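Brumville Peace Talks News Set

A collection of 1000 short news items on ceasefire and mediation talks, written in English and tagged by hand. Each item has a headline, a body, the place of the talks and the parties named.

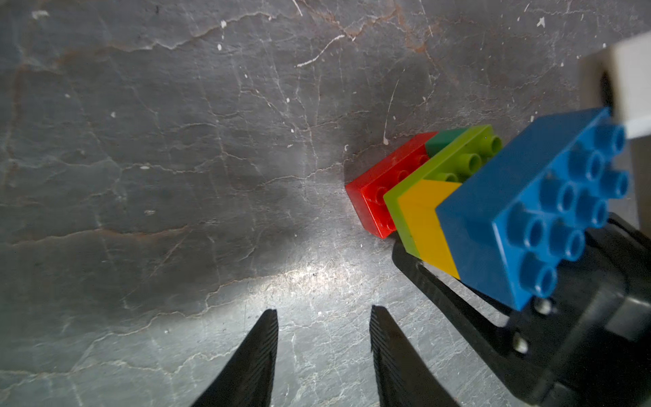 Tags were assigned by Malou Blöndal and Omid Amini. Where they disagreed, Ulises Painemal made the final call – his notes are in the comments column. There are 18 topic tags, listed in tags.txt.

Known problems
Spelling of leaders' names varies between items and has not been normalized. In 60 items the place is blank. Items from before July use the old tag for "delegation".

Files
items.csv, tags.txt, changes.txt

Send corrections to Geum-ok Ki with the item number in the subject line.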